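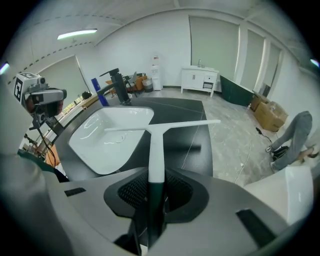 Loudness target for voice-over with music bed

shabnam_g
Exporting an 11 minute training video from Unadow. Voice sits fine on its own, but once the music bed is in, the client says speech is buried. Bed is 10 dB under the voice. Do I duck it further or cut the mids?

EmilianM
Cut first. A wide dip of 3 dB centred at 2 kHz on the bed, then listen again. Ducking on top of a bed that clashes just gives you pumping.

freyad
Disagree. 10 dB is not enough under speech, whatever the EQ. I run 18 as a minimum. Also high-pass the voice at 80 Hz, or the compressor reacts to rumble.
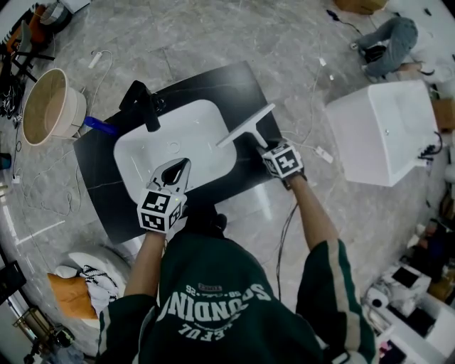
Squeegee at the basin, black marble-patterned top

EmilianM
18 is fine for a lecture. With a bed that has any tune in it you may as well mute it.

shabnam_g
Tried both. The dip helped more than the level did. High-pass was already on at 100, which may be why the voice sounds thin.

freyad
Drop it to 80 and check again. What release time is on the ducker?

shabnam_g
Whatever Unadow defaults to. The panel doesn't show a figure.

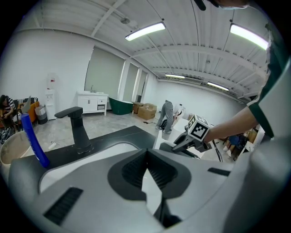 It does if you switch the panel to advanced, but the value is only stored per clip. Copying the track loses it.

zjafri
Same in the January build. I render the bed separately in Grorkia and import it as a flat file.

EmilianM
Works until the client wants the edit four seconds shorter.

zjafri
Then I render it again. It takes almost 10 minutes.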